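3.2. Recogida de demostraciones

Las demostraciones se registraron por dos vías. En la primera, que en adelante llamamos guiado manual, el operador sujeta el brazo por el último eslabón y lo conduce con los motores en compensación de gravedad. En la segunda, la teleoperación, el operador mueve un brazo maestro de cinemática equivalente y el brazo esclavo reproduce las posiciones articulares. En ambos casos la apertura de la pinza se trata como un grado de libertad más y se almacena junto con el resto de las articulaciones.

El conjunto completo contiene 986 episodios, de los cuales 481 proceden de teleoperación y el resto de guiado manual. Los operadores fueron E. Hudec, B. Urban e I. Marinescu. Los tres recibieron la misma hoja de instrucciones y realizaron 40 episodios de práctica por modalidad, que se descartaron y no figuran en los totales anteriores. La recogida terminó en agosto.

La tarea consiste en aproximarse a un objeto designado, cerrar la pinza sobre él y trasladarlo a una zona de destino. El conjunto de objetos comprende cubiertos de plástico y cubos de color. Se eligieron los cubiertos por su escasa altura sobre la mesa, que deja poco margen al error vertical, y los cubos como caso de control, dado que admiten agarres con tolerancias mucho mayores. Antes de cada episodio el operador redistribuye los objetos a mano sin seguir una plantilla. Se pidió expresamente que algunas configuraciones incluyeran piezas contiguas, de modo que el agarre de una exigiera decidir por qué lado introducir el dedo.

La observación visual proviene de una única cámara solidaria a la muñeca. No se empleó cámara externa. Esta decisión simplifica la calibración, pero tiene dos consecuencias que afectan a la política aprendida: la retícula de la superficie aparece girada según la orientación de la muñeca, y los objetos entran y salen del campo visual durante la aproximación. La Figura 2 recoge una observación con la pinza abierta.
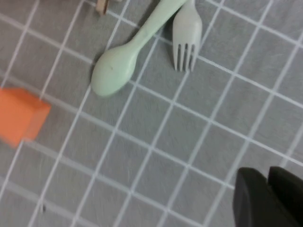
Figura 2. Observación de la cámara de muñeca con la pinza abierta. Cuchara verde claro y tenedor de tono gris blanquecino, muy próximos por los mangos; a la izquierda, cubo naranja.

Obsérvese que los mangos de ambos cubiertos rebasan el límite superior de la imagen. Un detector entrenado con vistas completas del objeto tiende a situar el centro de la cuchara demasiado cerca de la pala, con el consiguiente desplazamiento del punto de agarre. El tenedor plantea una dificultad distinta: su color apenas se separa del gris de la tela, y la segmentación por umbral en el espacio HSV no resultó utilizable para esta pieza. Por ambos motivos se renunció a una etapa explícita de detección y la política recibe directamente la imagen junto con el vector articular.

La retícula blanca no se utiliza como referencia métrica durante la ejecución. Sirve únicamente para que el operador compruebe, entre episodios, que la tela no se ha desplazado respecto a la base del robot. Tampoco se corrige la perspectiva de la imagen antes de introducirla en la red.

3.3. Segmentación y filtrado

Cada episodio se divide en aproximación, cierre, transporte y liberación. Los límites se obtienen de la señal de apertura de la pinza y de la velocidad del efector, y fueron revisados por O. Holub con la herramienta Pamard. Las pausas iniciales y finales se recortan. Las intermedias se conservan, ya que en teleoperación suelen coincidir con correcciones de orientación previas al cierre y eliminarlas introduce discontinuidades en la trayectoria articular.

Se excluyen del entrenamiento los episodios con pérdida de comunicación entre maestro y esclavo y aquellos en los que la mano del operador invade de forma prolongada la vista de la cámara. Este segundo criterio afecta sobre todo al guiado manual. La oclusión es problemática porque la mano constituye una señal espuria: está presente en la demostración y ausente en la ejecución autónoma, de manera que una política entrenada con esas imágenes puede asociar su aparición al instante de cierre.

Los intentos fallidos seguidos de recuperación se mantienen y se etiquetan como tales. En los experimentos de la Sección 4 se comparan las variantes entrenadas con y sin dichos episodios, con la misma arquitectura y el mismo número de pasos de optimización.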